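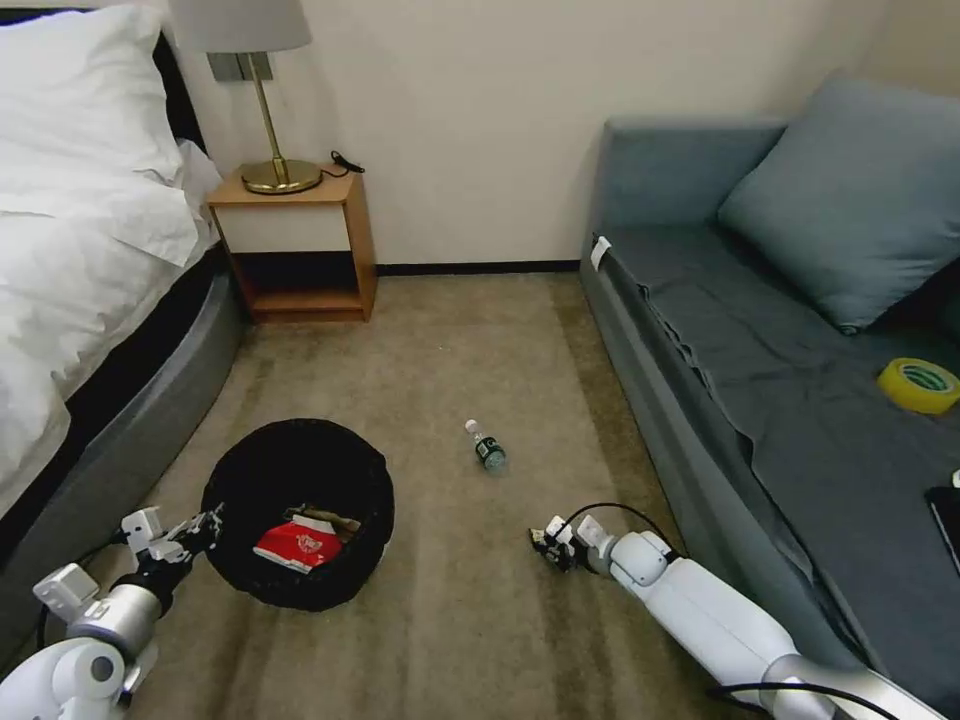 Our supervisor remarked at the first review that a travel route should be costed by the hour as well as by the kilometre, and the method was changed to suit.

## 2. Method

The project compared two overland routes from Vastham to Bristano. Route A follows the coast and has a total length of 1334 km. Route B runs inland through Vaughan and has a total length of 1567 km. Timetables were collected on 16th September and checked again in October. Each leg was entered in a spreadsheet with its fare, travel time and waiting time. Stopovers were limited to one night per town, and the daily budget was fixed at $300 per traveller.

## 3. Results

Route B was longer but had fewer changes. Route A required a ferry at Dimska, where the minimum connection was 25 minutes. A missed sailing added a night's accommodation to the total.

## 4. Limitations

Fares were adult, one way and without concessions. Cancelled services were not modelled. The Dimska ferry timetable applies to the off-peak season only.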